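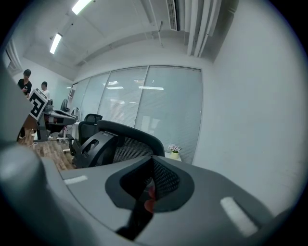 Faltgate evening talk, Tuesday, August 12, 2025
Speaker notes – 25 minutes, then questions

Start with the question from the poster: can a machine tidy up after us yet? Short answer is partly. Say so early and then spend the time on the partly.

Floors first. Robot vacuums are sold everywhere and people in the room will own one. Ask for hands up. Then ask who still picks things up before switching it on.

Shop floor next. At Fircombe the Kubo arm packs one size of box all day and does it well. Change the box and a fitter has to come over. We logged 541 stoppages up to November, nearly all from items lying at an odd angle.

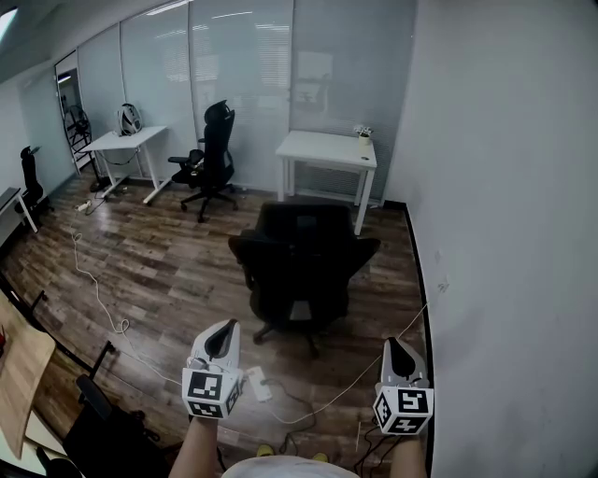 Teaching by showing is the part of the work I know best. A person does the job with grippers in their hands, and the machine learns from the recordings. The printed patterns on the cubes under the white shells let software work out where each hand is. Point to the cable running across the floor. Picking that up and coiling it is a job any of us would do half asleep – for a robot it is hard, as a cable never lies the same way twice.

Pushing a chair under a desk is easier. In the Birnov trial it worked 27 times before the first miss.

Laundry: skip if short of time.

Last part, 3 minutes. What I would pay for now, what I would wait for. Leave the price slide up during questions.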